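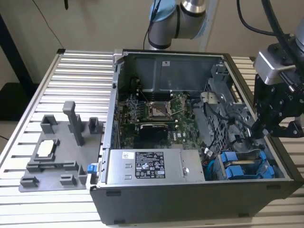 ## 9/24/21 – glaze tests, batch 6

Cone 6 again, Furine clay body, 3 tiles per recipe. Kiln held 1,048 for the bisque, no trouble there. Celadon still pinholing on the thick edge. Matte white is fine, leave it alone.

- Sieved the Tzavaras feldspar twice, 100 mesh. Lumpy bag, lots left in the seive
- Tile 2 ran onto the shelf. Scraped, needs new kiln wash before anyone loads it
- Copper red went liver brown – too much air early on?
- Vernon Chan wants the Sikley recipe written up w/ percents. Not done

Next firing: slower from bisque temp up, add a soak at the top, thin the celadon a bit. Label teh tiles on the BACK this time.

Order more silica from Nodesska, bin is down to about a scoop.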